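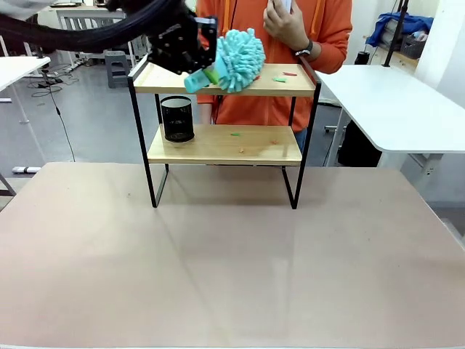 Faire dépoussiérer une étagère par un bras : nos réglages d'atelier

Publié le 4 octobre 2026 - rubrique Bricolage, atelier partagé Mundside

Le montage tourne chez nous depuis le mois d'avril. Le bras, les pièces Indavik et un plumeau en microfibre à manche court : pas besoin de plus pour commencer. Voici ce que nous avons noté au fil des essais, dans le désordre.

Le plumeau. Prenez une tête à franges chenille, bien fournie. Les plumeaux en plumes glissent sur les miettes sans les emmener. Lavez la tête à 30 degrés, sans adoucissant, et laissez-la sécher à l'air libre avant de la remonter.

La prise. Serrez le manche droit, entre les deux doigts, assez loin de la tête pour que les franges ne se coincent pas dans les articulations. Un manche en plastique lisse tourne facilement sous l'effort. Des embouts souples règlent presque toujours le problème, sinon deux tours de ruban de tennis à l'endroit de la prise.

L'effort. Réglez la descente pour que les franges s'écrasent un peu sur la planche, pas plus. Si le manche plie, remontez de quelques millimètres. Dans Clikine, notre valeur d'appui est 37 sur l'échelle du logiciel. À 51, l'étagère recule à chaque passage.

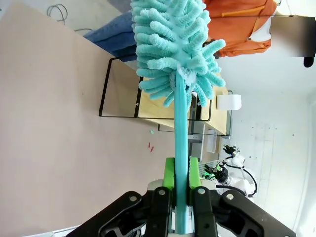
Les vis des doigts se desserrent avec les vibrations. Un contrôle à la clé avant chaque séance suffit, avec une goutte de frein-filet faible si elles bougent encore.

La trajectoire. Travaillez du fond vers l'avant, planche du haut d'abord, puis celle du bas. Ralentissez près des montants : les franges s'accrochent aux angles du métal. Nous avons fixé la vitesse à 75 en zone libre et à la moitié le long du cadre.

Les essais. Pour voir ce que le plumeau ramasse, semez de petits bouts de papier ou de mousse de couleur vive. La poussière grise ne se voit pas sur du bois clair. Gardez les mêmes morceaux d'un essai à l'autre, dans une boîte fermée.

Les objets posés. Un pot à crayons léger part avec le plumeau. Lestez-le ou collez une pastille antidérapante dessous - la pâte à fixe marche aussi, mais elle laisse des traces sur le bois brut.

Les câbles. Laissez une boucle large à l'épaule du bras et attachez-la avec du velcro. Les colliers en nylon finissent par marquer la gaine.

Le fichier de trajectoires est rangé dans le dossier Kodikara, sous la référence 2338. Changez la hauteur des planches avant de le lancer chez vous.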